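Demonstrators wanted for household task recording
Schmieder Home Robotics, Clukstead site

Do you like working with your hands? We are looking for 20 people to join the next round of Karkine, our project to teach robots the small jobs that fill an ordinary day at home. You do the task, the grippers record how you did it, and a learning system studies the result. You don't need a technical background, and we would love to hear from people who have never been near a robot!

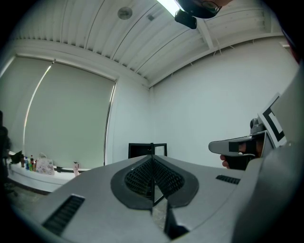
Clukstead, October 29, 2020

The first round went better than we had hoped. We now have 332 usable recordings, and we want to reach 1000 before the end of the winter. To get there we need more hands, and above all different hands. Left-handers, tall people, short people, slow and careful people, people who put a plate down with a bit of a thump – all of it teaches the system something.

What you will do

You hold one gripper in each hand and work through short tasks in a small furnished room. A typical one is taking a plate out of a mini refrigerator and setting it on a round table, or moving a piece of food from one plate to another. Each task is repeated several times with the objects in new places. Between takes you put things back, have a stretch and start again.

The grippers feel odd for the first half hour. After that most people stop thinking about them and begin to invent their own little tricks, and those are a joy to go through afterwards. If you drop something, keep going. We keep many of the recoveries too.

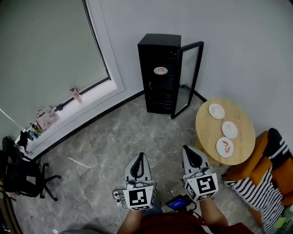 It helps to work at your own pace and to keep the marker patterns on the grippers uncovered by sleeves, so please come in something that fits closely at the wrist. Glasses are fine. Masks are worn indoors by everyone, staff included.

What we ask

You should be 18 or over, able to stand for 47 minutes at a stretch (the length of one block), and free for at least four sessions in November. Each session has two blocks with a long break in the middle. Tell us beforehand about food allergies, as some tasks use real food.

What you get

Paid sessions, travel costs from Bumton and back, and a proper introduction on your first visit. You can also sit in when we play back your recordings, and ask as many questions as you like.

How to apply

Write a few lines to Helmut Eichhorn, recording lead, at the Clukstead office. Say which hand you write with, when you are free, and what household job you are best at. No résumé needed. We answer every message, and places are filled as suitable people come in.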